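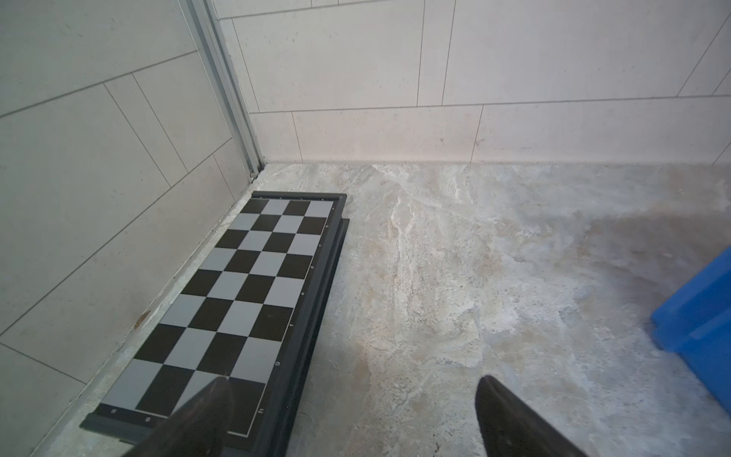
Minutes of the equipment review meeting
Held in March, 2.00 pm, upstairs meeting room

Present: chair, secretary, workshop lead, games club organiser, two tutors, finance officer
Apologies: the second workshop technician

1. Minutes of the last meeting

Agreed as a correct record. The line about the spare charger should read "ordered", as it had not yet been delivered at that point. It has been now.

2. Matters arising

The games cupboard has been re-keyed. Keys are signed for at the front desk.

The extension lead with the cracked plug has been thrown away.

3. Taline arm kit: report on the trial

The workshop lead reported on the Taline kit, which the centre has on trial from Fitero. The kit is made up of the arm, a two-finger gripper, a small wrist camera, a power unit and the Semulen control software. Fitero has offered it as a hire or as an outright purchase, and a decision is wanted before the trial period ends.

The work so far has been on picking up and putting away household and leisure items from floor level. The folding chess set was chosen by the games club as one of the test items. The workshop lead said it was a fair test of the gripper. The case is dark and fairly thick, it has a raised rim, and when it lies close to a wall there is very little space to get a finger down on that side. The approach has to be made from the open side.

The kit was tried on the set 43 times over the trial. Results were mixed. With the board well away from the wall the arm did most of what was asked of it. Close to the wall it was slower, and the operator often had to stop and line it up again by hand.

Points raised in discussion:

One tutor asked whether the dark fingers were hard to make out against the dark frame of the board on the operator's screen. The workshop lead said this had come up. When a finger is very near the camera it looks blurred and covers part of whatever is behind it, so the operator loses sight of that corner of the board. Fitero says lighter finger covers can be had. No price was given.

The other tutor asked about the floor. The patterned tile is pale and the board stands out well on it, so the software had no great trouble finding the edges. It was less sure with pale objects. The beige cushion was missed more than once and the tutor would like this put to Fitero in writing.

The games club organiser asked if the gripper would mark the board. No marks had been noted on the case so far — but the set belongs to the club and the organiser would like an older one used if the trial goes on. Agreed.

The club would also like to know whether the arm could set out pieces. The workshop lead said that had not been tried and was outside the trial plan. The offer from Fitero does not mention it.

4. Semulen software

Set-up took longer than the guide says. The main difficulty was the camera calibration, which has to be repeated if the camera mount is knocked. The straight tile joints look slightly bent in the wrist view and one of the tutors had taken this for a fault. It is the lens. The guide has a page on it, though it is in the back and easy to miss.

The software stopped without warning on 2 occasions. Fitero has the logs and has not yet replied.

The tutors find the menus clear enough. The stop control should be larger. One asked for it to stay in the same corner on every page.

5. Cost and terms

The finance officer went through the two offers. The hire term is 6 months, with delivery and one training visit included. Purchase includes a longer warranty but no visit. Replacement fingers are charged for under both.

A second quotation has been asked for from Hoxha, who supply a similar arm. Their kit comes without a camera and one would have to be found separately. The figures are expected before the next meeting.

The finance officer was not willing to recommend purchase on what has been seen. The chair agreed. The workshop lead would prefer hire in any case — the software is still changing and the centre could hand the kit back at the end of the term.

Decision: no purchase at present. Hire to be considered at the next meeting together with the Hoxha figures.

6. Actions

Workshop lead: write to Fitero about the software stops, the pale objects and the price of finger covers.
Workshop lead: repeat the wall-side attempts with a slower approach and note each one on the sheet.
Games club organiser: look out an older folding set.
Finance officer: chase Hoxha for their quotation.
Secretary: copy the calibration page and keep it with the kit.

7. Any other business

The tutors asked for the trial sheets to be kept in one folder. At present there are two versions with different column headings. The secretary will merge them.

The urn in the kitchen is to be descaled.

8. Next meeting

April, 2.00 pm, same room. The meeting closed at 3.25 pm.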